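Zilwood Suture Practice Pad, Silicone, Multi-Layer
Home > Training Supplies > Wound Closure > Pads and Skins
Sold by Hodside Training Supply
Availability: in stock
Pack size: 2 pads

Overview
The Zilwood pad is a silicone block for practicing basic wound closure at the bench. It accepts simple interrupted, continuous, mattress and subcuticular stitches. A mesh sheet bonded under the top layer limits tearing when the thread is pulled tight.

Specifications
Material: platinum-cured silicone, latex free
Top layer: 2 mm
Reinforcement: polyester mesh
Rated use: 300 needle passes per pad
Storage: flat, out of direct sun
Shelf life: 7 years unopened

Needles and thread
Curved cutting needles are recommended. Taper needles will pass through the top layer but need more force at the mesh. Braided thread drags more than nylon on new silicone; a light dusting of talc reduces this. Needles and thread are not included.

Simulated blood
The pad may be used dry or with Tesevis water-based simulated blood (sold separately). Apply a few drops at the working site and add more as needed.

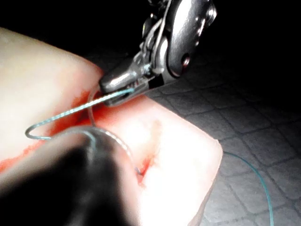 Rinse with cool water and mild soap at the end of each session, then air dry. Do not use bleach, alcohol or solvent wipes – these dull the top layer and shorten its life. Red dye left overnight may leave a pink tint. The tint does not affect handling and is not covered by the warranty.

Cuts
Pads are supplied uncut. Make cuts with a No. 10 or No. 15 blade, no deeper than the mesh. Leave a finger's width between cuts. Both faces should not be cut in the same area.

Compatible items
Guzmán bench tray, non-slip
Guzmán needle holder, straight
Tesevis simulated blood, red, squeeze bottle

Returns
Unopened packs only. Pads that have been cut or stitched cannot be returned. For training use only; not a medical device.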